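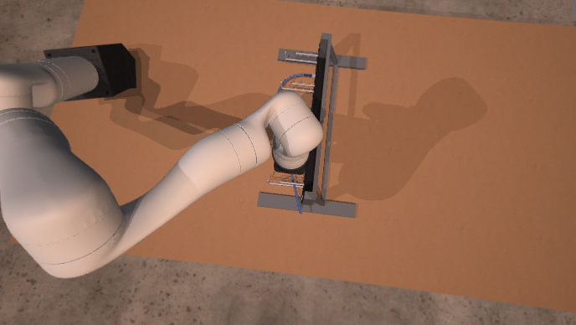 So I need another pair of hands at the bakery, and I'd rather write this myself than pay somebody to make it sound fancy.

I run Brivetti, the little bread shop on Gruter Street, next to the shoe repair place. We've been open six years, we bake overnight, and on a normal Saturday we send 209 loaves out the door before lunch. I know the number by heart by now. It's what fits in the oven if I start on time.

The job is early morning baker's helper. You'd come in at 4 a.m. and finish by noon, four days a week, Saturdays included (sorry, that one I can't move). You'll be scaling dough, shaping, loading the oven, washing a truly silly number of tubs, and bagging the wholesale order for Kotance, the café up the hill. They want their rolls at 6:30 and they call at 6:31!

You don't need to have worked in a bakery. My last helper came from a garden center and was better at shaping than me within a few months. You do need to be OK lifting a 50-pound sack of flour, and you need a way to get here when the buses aren't running yet. If you talk a lot before sunrise, great, so do I. If you don't, I'll put the radio on.

Pay is $700 a week before taxes, plus a share of the tip jar, plus all the bread you can carry. After your first 2 months we sit down and talk about a raise. You get paid vacation, and we close the whole shop for two weeks in July — I go nowhere and sleep.

To apply, stop by after 1 p.m. any day except Monday, or drop a note in the mailbox by the side door. Skip the formal resume if you don't have one. Tell me where you've worked, when you could start, and what you like to eat on toast. I'll ask everybody I'm serious about to come in for one trial shift, paid, so you can see what 4 a.m. feels like before you say yes.

The side door is the green one. Knock hard, the mixer's loud.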